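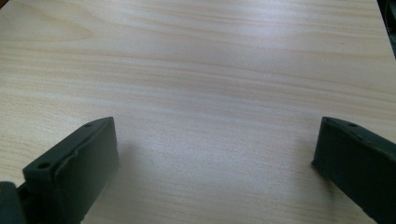

The new wall charger is in, and I have been grinning about it since breakfast! For anyone who missed the February post, I had been filling up my little Tolano from an ordinary household outlet in the garage, which gave me 37 miles on a good night and a lot less when it was cold. The charger I picked is the Vurnano, the plain one with no screen, and the hard part (I'm not kidding) was choosing the faceplate. They sell it in white, black, a green I would call pond, and a wood look. I went back and forth over that last one for days. The grain on it is very like this tabletop, pale beige with wavy tan streaks running from side to side, and I love that on a table. On a garage wall next to the snow shovels, I wasn't so sure. I went with the pond green and I have no regrets whatsoever.

Now for the install, which is what most of you wrote in about. I got two quotes. One came in so high that I closed the email and went for a walk. The other was from Butkienė Electric over in Grivstead, and it was almost 700 dollars for the labor, the new breaker and the permit. The charger itself was extra. Our utility gives 500 dollars back if you agree to let them slow your charging down on very hot afternoons, and I never charge in the afternoon, so I signed that form faster than I have ever signed anything.

The electrician was Siiri Krūmiņa and she was wonderful. She looked at my panel, asked what else in the house pulls a lot of power (dryer, range, the old water heater) and worked out the load on the back of my quote. We have 100 amp service, and I had been dreading the words "panel upgrade" all winter. She said we were fine as long as I set the charger to 32 amps and left it there. There's a tiny dial inside the cover for that, and she set it before she closed everything up.

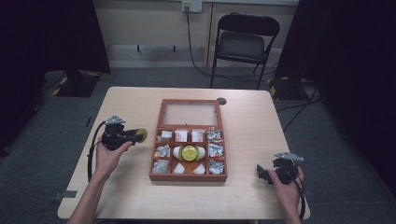 The open box with its glass lid folded back.

Cable length! Please think about cable length. My charge port is on the left front fender, and I back in, so the plug has to travel all the way across the garage. The Vurnano comes with an 18 foot cable or a 25 foot one, and I was all set to save a little money on the shorter one until Sabina Wanigasekara left a comment here telling me to park the car, take a piece of rope and walk it from the wall to the port, with all the sag and the bends. I did it that same evening. I needed 21 feet. Sabina, I owe you a pie.

Other things I like so far. The plug clicks in with one hand, even in gloves. The light on the front is dim enough that it doesn't glow under the garage door. The schedule lives in the car, so I told it to start at 11 when the cheap rate kicks in and haven't touched it again. I used to do this whole bit of arithmetic before bed if I had a long drive coming up – how many hours, how cold, could I still make it to my sister's and back – and last night I just plugged in and went up to read.

One thing I don't like so much is the cable hook, which they give you as a separate piece with two short screws. Those screws are fine for drywall with nothing hanging on it. A 25 foot cable is heavy! I put the hook into a stud with longer screws from my coffee can and it hasn't budged.

Some of you asked if it's worth it for a car that only does errands. If you drive a few miles a day, the regular outlet really will do, and I got by on it for a good long while. I wanted to be able to go up to the lake on a whim, come home at dinnertime and have a full battery in the morning. I'm doing that drive next week, the hilly way, and I'll write down what it uses on the climb and what it gets back coming down.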